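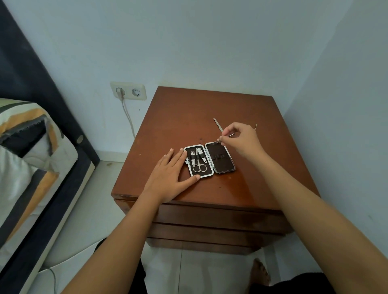

One host wrote in after the last version to say the bedroom part skipped the door lock completely and went straight to the bed, and could we please put things in the order you meet them. Fair. Lock first now.

Section 8. Bedroom set-up

For all Fliltosa short-stay units. Do this before the first guest, then again after any stay longer than a month. Updated September 26, 2018. Throw out the May printout, the lock steps in it are wrong.

What you need: Kazmi lock card, two sets of sheets, one mattress cover, blackout curtain and rod, Wultetti heater with its own cord, screwdriver, tape measure, damp cloth, room sheet.

8.1 Door lock (Kazmi keypad)

1. Door OPEN for all of this. Not closed. Not almost closed.
2. Press and hold the bottom left key till the light goes green.
3. Type the factory code, 2190. Two beeps.
4. Type the new guest code, twice. Long beep.
5. Test three times with the door still open. Then once closed, with the metal key in your pocket.
6. Write the new code on the room sheet, not on the lock card. The card stays in the unit.

Note: one beep and a red light means the code wasn't saved. Start over from step 2.

Caution: never leave 2190 as the guest code. Every lock ships with it.

8.2 Bed

1. Mattress cover on first, zipper at the foot end.
2. Check the slats. Push down on each one. Loose – screw it back in. Cracked – stop, put in a repair request, block the room.
3. Bottom sheet, top sheet, blanket, two pillows per person.
4. Spare set goes on the closet shelf in the zip bag. Not under the bed, it gets dusty and guests dont find it.
5. Pull the bed off the wall a little so the headboard doesn't bang.

8.3 Nightstand

1. Wipe the top and the inside of the drawer.
2. Lamp on the side nearest the outlet. Cord down the back, not across the front.
3. Drawer: spare bulb, house guide, nothing else.
4. Courtesy items if the unit has them (tissues, earplugs, nail kit). Anything with a blade or a point has to be in a case that shuts. Check that every tool is back under its strap, wipe them with alcohol, close the case.
5. Family bookings: take the nail kit out and leave it in the locked closet.

Note: missing pieces don't get charged to the guest. Just order a new kit, item 253 in the Kevus supply list.

8.4 Curtain

1. Brackets go above the window trim, never into it.
2. Hang the rod and pull down gently at both ends. If it moves, wrong anchors.
3. Curtain should just clear the floor. Too long – use the hem clips.
4. Close it in daytime with the lights off. Light at the sides is OK. Light through the middle is not, swap the panel.

8.5 Heater (Wultetti, units without central heat)

1. On the floor, flat, at least 16 inches from the bed and the curtain. Measure it.
2. Straight into the wall outlet. No power strips. No extension cords.
3. Set the dial to low, run it while you finish the rest of the room.
4. Tip it slightly forward. It should click off. If it doesn't, unplug it and tag it.
5. Wind the cord loosly when storing.

Caution: do not cover. Do not dry towels on it. The warning label has to face the room – if it's worn off, ask for a new one before you hand over the unit.

Note: a dusty smell on the first run of the season is normal. A plastic smell isn't. Unplug.

8.6 Before you leave

Window latched. Heater off. Lamp works. Drawer closed. Room sheet signed and sent to the Fliltosa office the same day, with the new code on it. Closet locked if there is anything in it that guests shouldn't have.

Bathroom is Section 9. Bring the other screwdriver.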